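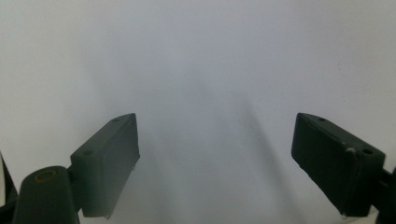 4. What people mean by "white"

I started out thinking this would be the easy part of the study. We had 47 people keeping color diaries of their kitchens, and I assumed the white things would take up a line or two each (white wall, white counter, done) while all the good material would be in the greens and yellows. Then the diaries came back in June and I spent most of the month reading about white.

Hardly anyone left the word alone. It was "white but kind of blue in the morning," or "white, I guess gray by the sink," or, from one woman who wrote more than anybody else, "the white of the inside of an envelope." Carmela Bassi and I coded the entries separately and then argued over them for longer than either of us had planned. Our first scheme had just two labels, white and off-white, and it fell apart within an afternoon! The one we ended up with has five, and the two in the middle (cool white and light gray) still gave us trouble. When we disagreed it was nearly always there.

A big piece of that trouble is light. A matte pale surface doesn't have one tone across it, and people who look at it every day seem to know this very well. Figure 1 is a mild case.

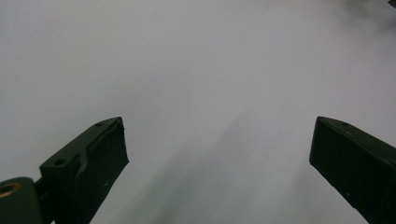

Figure 1. Pale surface under even light, with a cool tint. Brighter at upper left and center, softer gray toward the right.

I showed that picture to Eilif Fagerlund and Debora Santoro and asked each of them for a single word. Eilif said white right away. Debora said gray, then wanted to change it, then said gray again. Both answers are fair, I think, and both turned up over and over in the diaries for surfaces in ordinary kitchens. If you take your word from the left you get one answer, and if you take it from the right you get the other. We hadn't told our diary keepers where to look, and I wish we had.

Shadows make the whole thing messier. We had expected people to subtract them, so to speak, and report the color underneath. Plenty did. But a fair number wrote the shadow in as if it belonged to the counter or the wall, and those entries mostly landed in our light gray category. Soft shadows did this much more than sharp ones. A hard edge gets named as a shadow, while something like the band in Figure 2 tends to get named as a color.
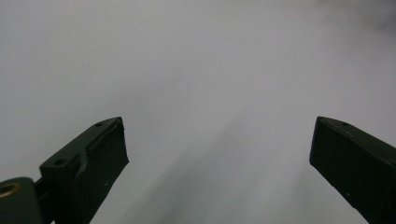

Figure 2. Pale matte surface with a broad, blurred shadow running diagonally across the lower middle.

One diary keeper, in an apartment built in 1949, described the same stretch of wall as "white" before breakfast and "dishwater" by late afternoon, and he was a little annoyed with himself about it. We kept both entries. For the counts in the next section we used the first word given at each sitting, and where the diary noted a time of day we kept that too.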